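Section 6. Recording Demonstrations: The Cable Task

Before you start this section, finish Section 5 (homing and gripper zero). If you skipped Section 5 and came straight here to play with the arms, go back. The arms will know.

6.1 What you are collecting

The Jutmont bench records a person moving two arms through a job, over and over, until there are enough recordings for the Nondel trainer to learn from. One recording is called an episode. A full set for the cable task is 1,134 episodes, of which 1,000 are used for training and the remainder are held back for checking. You will not record them all today, and please don't try.

The cable task is short to describe and long to do. The operator starts with a tangle on the table between the two grippers, pulls the cables apart, and lays them down separately. Cables were picked for this task on the grounds that they do something different every time, which is good for the trainer and mildly insulting to the operator.

6.2 Before each session

1. Clear the tabletop of anything that isn't part of the task. Coffee counts as not part of the task.

2. Switch on the bench power and wait for the Kinnear controller to report both arms ready. Do not touch the leader handles until it does.

3. Open the recorder and choose CABLE from the task list. The default is the last task anyone ran, and it will cheerfully file your cables under something else.

4. Type your operator code. Leave the notes field blank for now.

5. Set the episode limit to 40. You may stop sooner. You may not go over without a break, however well it seems to be going.

6. Bring both arms to the start pose with the grippers facing each other over the middle of the table.

7. Place the tangle between the grippers and look at the head camera view on the monitor before you press anything. 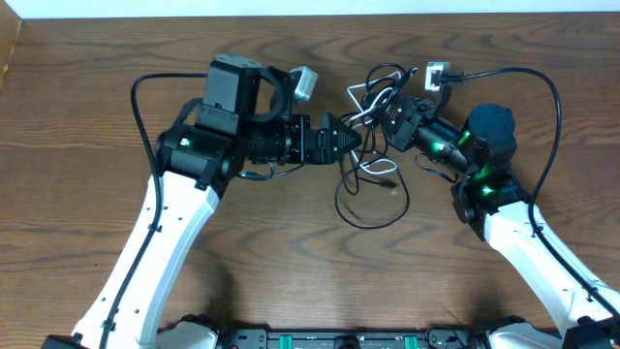
Check the preview at full size on the monitor, because the thumbnail flatters everyone. Both grippers and the whole tangle need to be in view, with bare tabletop on either side for the cables to end up on. A mix of cables is fine and even preferred. A white one woven in among thin black ones, for instance, gives you something to follow with your eyes when the rest has turned into a single dark knot. Look also at the arms' own cables, which should loop freely above the arms with enough slack for the wrists to turn. They are not part of the task, though every new operator tries to untangle one of them sooner or later.

Note: The table should be matte and evenly lit. If you see a bright spot sliding around on the preview as you move your head, it's a reflection, and you are the cause of it.

CAUTION: Keep your hands off the table whenever the arms are live. If the tangle needs adjusting, press HOLD, wait for the tone, reach in, reach out, and release HOLD. The arms are not strong enough to do anything dramatic, but they are strong enough to make you say something the room microphone will pick up.

6.3 Making a good tangle

Operators worry about this more than they need to. Pick up the bundle, drop it, and turn it once. Don't tie knots on purpose. Don't arrange it nicely, either. A tangle that has been arranged nicely looks the same every time, and the trainer will learn your taste in tangles instead of the job.

Change the bundle every ten episodes or so. Swap a cable for a thicker one, take one out, or put in one with a different plug. Shift the bundle a hand's width left or right from time to time. The first cable set we shipped, in November, had the bundle in the same spot for 219 episodes in a row, and the resulting model would reach for that spot with complete confidence whether or not there was anything in it.

6.4 Recording an episode

1. Take hold of both leader handles and press the left pedal once. The recorder beeps. You are now recording, including any hesitation.

2. Close one gripper on a cable that lies near the top of the pile. Leave the bottom ones alone until they have less on top of them.

3. Hold the rest of the bundle down, or hold a second cable, with the other gripper. Pulling with one arm while the other looks on moves the whole pile across the table and teaches the trainer to do likewise.

4. Pull slowly. If the cable catches, stop, ease off, and try from another angle. Keep the catch in the recording. Recoveries are worth having, and you will supply plenty.

5. Once a plug comes free, lay it on open table where it won't get dragged back in. Plugs snag on everything, and a USB plug left lying under a gripper has a talent for ending up inside the next loop.
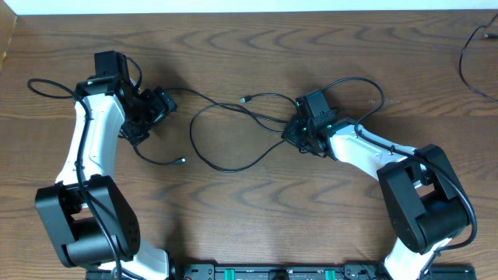
6. When the cables are separate, open both grippers, return to the start pose, and press the left pedal again. Two beeps mean the episode is saved.

7. Press the right pedal instead if you want the episode thrown out. One long beep means it is gone, and there is no undo.

Note: Don't talk to the arms during an episode. It does no harm to the data, but it does seem to lengthen the episode.

6.5 Keep it or toss it

Keep an episode if the cables ended up apart, even if you were slow, clumsy, or visibly annoyed in your movements. Keep it if you dropped a cable and picked it up again.

Toss an episode if:
- a gripper closed on one of the arm's own cables
- a hand or sleeve came into the camera view
- a cable went off the edge of the table
- either arm faulted and had to be cleared from the controller
- you forgot you were recording and went to answer the door

If you can't decide, keep it and write "unsure" in the notes field. The Imisov viewer sorts on that word, spelled that way. It does not sort on "hmm."

6.6 After the session

1. Return both arms to the rest pose and press HOLD.

2. Turn off the leader handles before the bench power. In the other order, the arms give a small shrug on shutdown, and the log records it as a collision.

3. Open the session in the Imisov viewer and play the first and last episodes all the way through at normal speed. If the camera was bumped between them, you'll see the table shift.

4. Compare the saved count with the count on your tally sheet. If they differ, believe the viewer.

5. Upload. The progress bar reaches almost 40 percent at once and then thinks things over for a while. Leave it alone.

CAUTION: Do not rename session folders. The Nondel trainer finds its data by folder name, and it reports a missing folder by training happily on whatever is left.

6.7 If something goes wrong

No beep on the pedal: The pedal is unplugged or upside down. Check the second one first.

Gripper lets go of the cable: Close more firmly on the leader handle, and grip the cord itself a little behind the plug. If it still slips, repeat the gripper zero in Section 5.

One arm lags behind your hand: Stop recording, toss the episode, and restart the controller. Do not learn to compensate for it. You'll get good at it, and then all your episodes will be wrong in the same way.

Preview freezes: Close the recorder and open it again. Saved episodes are safe. The one in progress has left us.

Section revised December 14, 2019. Earlier printings have the pedals the other way around.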